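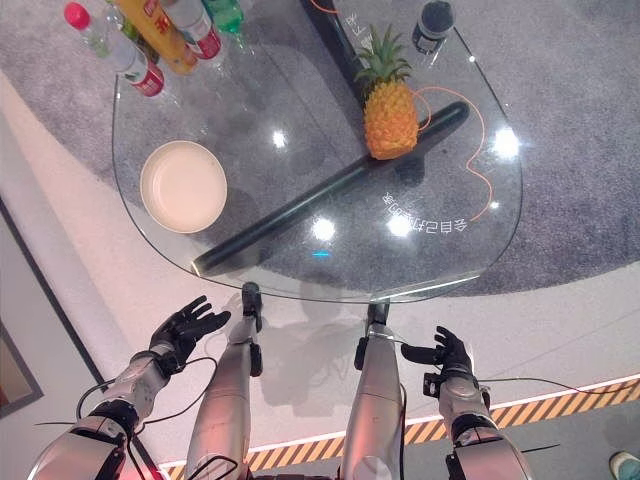 Glass table, bottles at the upper left edge.

Workshop notebook, score preparation and rehearsal materials
October 2022
Entry by Margit Midtbø

Work continued on the orchestral parts for Plivura, the narrated piece by Konrad Marti to be given by the Prorkuvholm Chamber Orchestra. The full score was received in its second revision. All parts copied before that revision are to be treated as withdrawn. The old viola and second horn parts have been marked on the first page and placed in the gray box.

Comparison of the revised score with the parts. The opening section now runs 90 measures. The composer has removed the repeat after the first narration and written out the return in full, with a changed bass line. The string parts still showed the repeat sign. This was corrected in all desks except the cellos, whose part has to be set again from rehearsal letter D because the page turn falls in the middle of the solo.

Narrator's copy. The text and the music do not line up well in the third section. The narrator has a long paragraph over held strings, and at the marked tempo the chord ends before the paragraph does. Mr. Marti was consulted by telephone. He prefers a fermata on the last chord to any cut in the text, and asks that the conductor wait for the word "harbor" before moving on. The cue has been written into the score, the narrator's copy and the timpani part. The harp part should have it as well; not yet done.

Percussion. The score asks for four tuned gongs. The Trirnent hall owns two, neither at the written pitch. A request for the full set was sent to Lindqvist, who supplied the instruments for the June reading. If they cannot deliver before the first full rehearsal, the vibraphone will double the line an octave higher. Mr. Marti accepts this for rehearsal only.

Page format. The first trial pages on the lighter paper showed through under the stand lights, and the wind players objected at the June reading. All wind and brass parts will be printed on the heavier stock. The hall seats nearly 600, and the platform lights are strong enough that the same trouble should be expected there.

Errors found today:
Clarinet 1, letter F: natural missing before the second B.
Bassoon, letter G: mute instruction belongs to the trumpet. Removed.
Violin 2, measure 16: slur ends one note early.
Harp, letter K: pedal change impossible at tempo. Question sent to the composer.

Outstanding:
Cello part from letter D.
Harp cue for the narration.
Reply from Lindqvist regarding the gongs.
Bowings from the concertmaster, promised with the first violin part.

Colleagues taking parts from the cabinet are asked to sign the sheet inside the door and to check that the cover reads "Revision 2."

M.M.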